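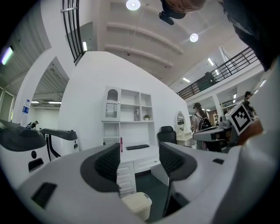 White beams, round lights and the black balcony railing overhead.

By the Home & Places desk writer, Rosurton Magazine
6th April

I have a confession - I'm a ceiling person. Put me in any building and I'll walk straight into a trash can looking up. So when I finally got myself to Fotumside, the old seed store that reopened in December, I spent my first ten minutes with my head tipped back and my coffee going cold.

It's the beams that do it. They're white on white, running side by side and bending in this long, lazy arc, and the round lights sit up there with them like a couple of moons. Then you get over to the stairs and the ceiling goes dark gray, with one long fluorescent fixture that has a bluish tint to it. I thought I'd hate that part (I have strong feelings about fluorescents!) but next to all that white it looks pretty sharp.

The railings are black metal, on the stairs and again up along the mezzanine, and I love them. Laitinen, the firm behind the redesign, wanted you to be able to see who's upstairs from the main floor and the other way around. It works on me. I went up and leaned there for ages, people-watching, until a guy asked if I was in line for something.

There's a little strip light down by the white wall at the stairs, too, and I'm now pricing one for my own hallway. Billasent sells something close for 563 dollars, so that may wait.

Fotumside is open daily and getting in costs 5 dollars. Bring a sweater for the upper level.

Last updated 6 weeks after first publication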